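Workshop tips: arm software, the short list
Last updated 2nd April
Print this page | E-mail this page

Quick ones from the bench, no order.

Save your poses by name. "home", "above_table", "park". Not pose3397. You will not remember pose3397.

Speed cap in the config file, not in the script. Scripts get copied, caps get lost. We run new code at 5 per cent first, then whatever you dare.

Jorkura planner - put the table in as a box, and make the box 2 cm taller than the real thing. Stops teh fingers scraping when the calibration drifts.

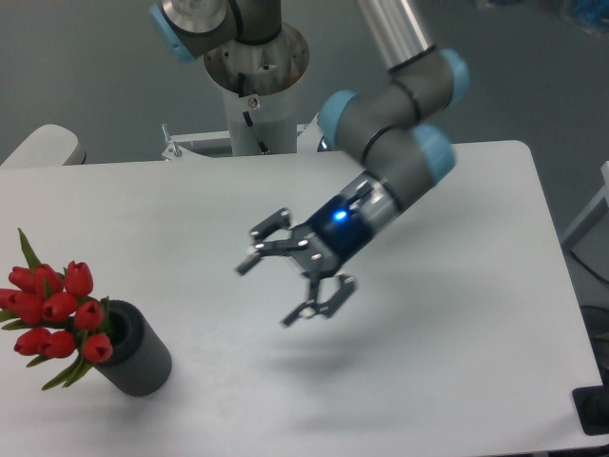

Anything else standing on the table goes in as well. Plain cylinder will do for a vase, but flowers stick out a lot further than the pot, so draw the cylinder round the blooms. Leaves too. The planner only knows what you tell it.

Open the gripper before the approach move, never during. Saves an argument with the collision checker.

Plain white tops confuse the depth camera. Dromska filter on, hole filling off, take 3 shots and use the median.

Red things - hue wraps round at zero, so you need two ranges in the mask. Everyone forgets this, me included, twice since June.

Log files: Arley dumps the lot in one folder. Sort by day or you'll be there all afternon.

Print this page | E-mail this page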